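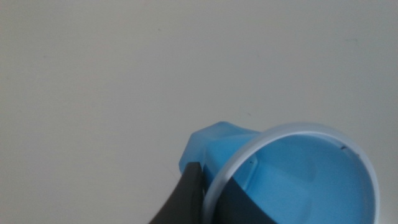
I replaced all our kitchen glasses with plastic cups in March, and a few people have asked how that went, so I'm writing it down.

We had a mixed set before. Four tall ones from a wedding, some short ones that came with mustard in them, and a couple of pint glasses I can't account for. Between the tile floor and the kids we were losing one every few weeks. The last one went behind the stove and I was still finding pieces on Monday when I mopped.

The plastic ones are from a Brunero picnic set. They're light blue and you can see light through them but you can't read through them. I bought two sets, which gave us more cups than we need, and the extras are in the garage with the camping stuff.

The good part first. They weigh almost nothing. My youngest can carry a full one to the table with one hand. They have been dropped on tile, on the driveway and once down the basement stairs, and none of them has cracked. The rims have some scuffs. I rub at them with baking soda and a wet cloth and it helps a little.

They stack, but not very well. If you push them together hard while they're wet, they stick. I ended up running warm water over the outside one to get it loose. Now I let them dry upside down on a towel first and put them on the shelf in a single row. That takes up more shelf than the glasses did, so I moved the cereal bowls down next to the pans.

Washing took some figuring out. The box says top rack only. I put one on the bottom rack the first week and it came out fine, but the one after that came out slightly oval, and it rocks on the counter now. We use it for rinsing paintbrushes. Our dishwasher is an older Nistex and it runs hot, so yours might be kinder. Mostly I wash them by hand at night, which adds about 9 minutes.

They do hold on to smells. Orange juice is fine. Tomato juice is not, and neither is coffee with milk if it sits until morning. Vinegar and water overnight takes care of most of it. I had read that lemon works too, and I tried it, and I couldn't tell the difference.

Hot drinks I still make in mugs. The cups are probably safe for tea, but they get soft enough that I don't like holding them. I also kept 2 of the wedding glasses on the high shelf for when my parents visit, since my father doesn't like drinking out of plastic and tells me so.

The color was not my first choice. I wanted clear, and the store on Kundari Street only had blue and a kind of orange. I've gotten used to it. The one thing I notice is that water looks blue in them and milk looks a bit gray, and my oldest complained about the milk for three days and then stopped.

I would buy them again. If they wear out I might look at the steel tumblers Nassar sells, although those are loud when you set them down and I can't see how much is left in them from across the room.

Next I need to do something about the plates. We have two sizes and neither one fits in the cabinet with the door shut.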